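Support > Manipulation Group > Mivia Data Pipeline > Closed Tickets

2025-02-20
Submitted by: Mangubat Site Operations

Subject: Object state labels rejected during Flunex scoring, mouse reorientation task

Summary of the problem. The Mangubat site reported that a batch of 100 demonstrations passed the recording checks in Mivia but was partly rejected when scored with Flunex. The task requires the arm to pick up a computer mouse, turn it over, and hold it with the underside up. Flunex returned the code "state undetermined" for 15 of the demonstrations. The operators had marked all of them as complete.

Initial response. The site was asked to confirm the software version, repeat the wrist camera calibration, and resubmit six of the rejected demonstrations without changes. The calibration was within limits. All six were rejected again with the same code. A fault in the upload was therefore ruled out, and the ticket was passed to the scoring team at Plelov. 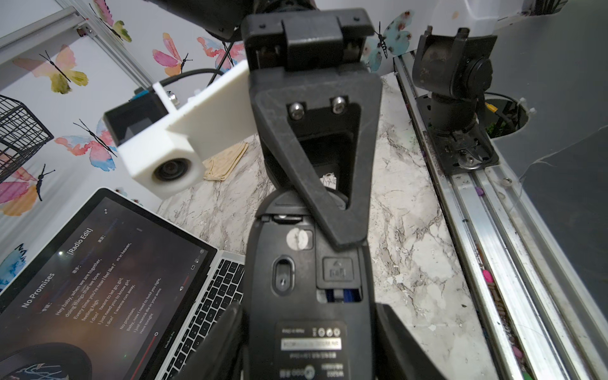

Flunex decides the final state of an object by comparing the last wrist view with a set of reference views, and it requires a match on at least one surface feature listed for the task. The reference set for this task had been prepared from mice with the battery cover in place, and the cover was listed as the main feature. With the battery compartment open, as on the black mouse held here, that feature cannot be matched, and the score falls below the limit even though the oval sensor window and the round white sticker are in plain view. The scoring team considers the operators' labels to be correct in such cases.

Action taken. The feature list for the task was revised on the Plelov server. The sensor window is now the main feature, and the cover has been made optional. The rejected demonstrations were scored again under the revised list. Eleven were accepted. The remaining 4 were returned with the code "view blocked," a separate condition in which a finger of the gripper covers the sensor window.

Effect on reported results. The success rate previously given for this task should not be quoted. Sites that have cited it in internal reports are asked to replace it with the rescored value once the March release of Mivia is installed. Training runs started before the revision do not need to be repeated, as the rejected demonstrations were held out of the training set.

Open items. The four blocked views have been moved to a separate ticket under grasp placement. Mangubat has been asked to keep the original recordings until that ticket is closed.

Status: Resolved, with follow-up.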